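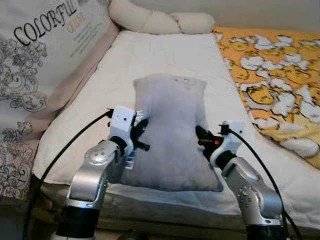
3 min read

bedhead44
How do you all store the small pillows when you change the bed? Mine is light gray and shows every speck. I've been leaving it on the bare mattress until the sheets go on.

rov_lin
Don't store it. Wash the cover the same day, 38 minutes on warm, and put it back last.

bedhead44
The cover doesn't come off. It's a Steltudura from the outlet in Villstead.

rov_lin
Then spot clean it with dish soap and a rag. Same idea.
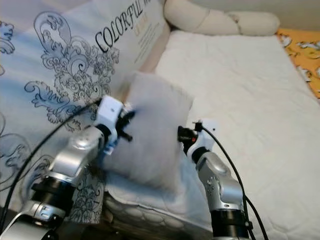
Arlo Nakamura
I disagree about putting it back last. Pillow goes on first, up against the headboard, then the blanket gets pulled up to it. Otherwise you end up smoothing the blanket twice.

rov_lin
Depends on the blanket. A thin one slides if you pull from the foot.

bedhead44
It's a printed one, pretty bright. Folds show less on it than on my plain one, so I may only smooth the top half. 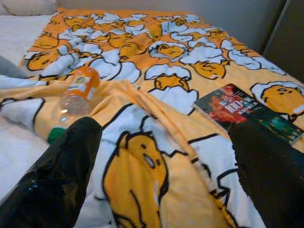

Egg yolk blanket, not smoothed yet.

Arlo Nakamura
I'd still do the whole thing. And take the book off first.

rov_lin
Top half is fine on a workday.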